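Gorketti House, dining room and glassware
Posted 8/30/23 by the Gorketti House page

We finished the dining room in June. We own 127 glasses now, which is too many for one cupboard, and a few of them live outside it.

The gold wire stand is my favorite thing in the room. It has a wooden base and a lot of curls, and it goes well with the red-brown marble - I was not sure about this before I tried. 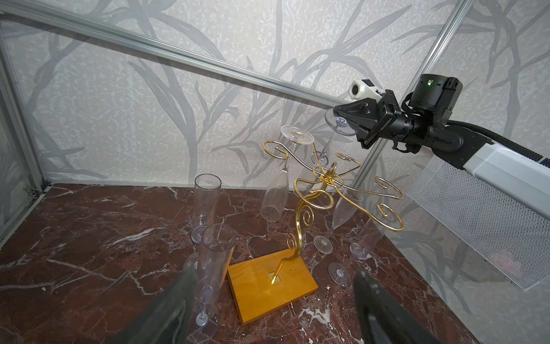

How do you wash thin flutes without breaking them?
One at a time, in lukewarm water, with a folded towel on the bottom of the sink. I hold the bowl and never twist the stem.

The coupe is for desserts more often than for wine. Lemon cream looks very nice in it.

The plastic flute goes to the garden with us. It is light, and I don't worry on the stone steps.

Comments (3)

marble_and_me: Does the marble stain? We have a similar one and I am afraid of red wine.

Gorketti House: It can stain, yes. We wipe it the same evening and use a sealer from Hevico two times in a year.

tinyflat22: I want a stand like this but my shelf is too low.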